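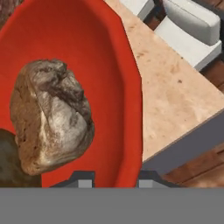 4. The Open Day at Cletwood

4.1 Setting and visitors

The demonstration took place on Fri 20 March in the long room on the ground floor of the Cletwood building, which we normally use for meetings and, in the colder months, for drying coats. We had written to two neighborhood groups and to the adult evening classes at Tornwood, and we had told everyone that they could come and go as they pleased. Over the course of the day 102 people signed the book at the door. Most of them stayed longer than we had planned for, and a fair number brought a second person back with them after lunch, so the line at the table was rarely short.

We should say a little about what the visitors were invited to do. The Zovgate kitchen is a simulated home, with a counter, a wooden floor, some white seating beyond the counter, and a set of everyday objects that can be placed in bowls or on the surfaces. The robot in it has a single two-finger gripper. On a large screen visitors could follow the view from just above the gripper, looking down past the fingers at whatever it was reaching for, while a second, smaller screen listed the last few commands the system had sent. They could sit down with a hand controller and try a pick themselves, or they could press a key and let the learned policy try it, and many people wanted to do both, one straight after the other, to see who was better at it.

4.2 What people did with the bowl task

Of the tasks on offer, the one we had thought of as the dull one drew the most interest by a good margin. In it, the gripper has to take a single item out of a wide bowl and set it down on the counter. Figure 1 gives the gripper view for one attempt, with the fingers level at the near side of the bowl.

Figure 1. Gripper view in the Zovgate kitchen during the bowl task. Both fingertips point toward the red bowl, in which a lumpy, mottled object is resting; part of a second, darker rounded object shows at lower left. The speckled counter is at right, with the floor and white seating beyond.

We had expected questions about speed. What we got instead, from the very first group in the door, was a long and cheerful discussion about what was in the bowl. Several visitors were sure the pale, speckled thing was a potato, several others were just as sure it was a stone, and one table of evening-class students held a show of hands over it (the potato side won, though not by enough to settle anybody). We found this more useful than it may sound. The policy is given an object name as part of its instruction, and we had never thought very hard about whether a person standing beside it would choose the same name from the same view. After the morning session we let visitors type their own word for the thing they wanted picked up, and we kept those words along with the record of the attempt.

The people who took the controller themselves nearly all had the same trouble, and they described it in much the same way. Looking straight down, it is hard to judge how deep a bowl is. The inside is one smooth color with only slight shading, and the shadow under an object is faint, so there is little to tell the eye how far the fingers still have to travel. Visitors tended to stop too high and close on nothing, then laugh, then go down too far and bump the bottom. A retired pastry cook, who did better than any of the authors, told us she had ignored the object and watched the rim the whole way down – advice we have since taken to heart in our own practice runs.

4.3 The policy in front of an audience

For the public part of the day we fixed the number of scored attempts ahead of time, so that we would not be tempted to stop on a good one. The policy made 12 attempts at the bowl task, spread over the afternoon, and 8 of them ended with the object on the counter. Of the remaining four, two were grasps that slipped off the narrow end of the object as the arm lifted, and the other two were stopped by the operator when a finger pressed against the rim and the arm kept pushing. Visitors were told the result of each attempt as it came in, good or bad, and the score was written up on a whiteboard by the door.

This is a lower rate than we saw in the November trials, and we do not want to make too much or too little of that. The objects on the open day were placed by the visitors, who were free to put them wherever they liked, and people like to make things hard for a machine. They pushed things up against the side of the bowl and put two items close together, which our own placement script, borrowed from the Engelbrecht benchmark, does only now and then. We have kept all of the visitor placements and use them as a separate test set in Section 5.

The audience also changed how we talked about failure. When a grasp slipped, the operator at first explained it in terms of contact points, and the room went rather quiet. Later in the day we simply replayed the attempt at a slower speed and asked people where they would have put the fingers. Almost everyone pointed to the broad end of the object and away from the narrow one, and children in particular were very firm about it. The policy had gone for the middle in both of the slipped cases and drifted toward the narrow end as it closed, a pattern we had missed in the logs and which we examine again in Section 5.2.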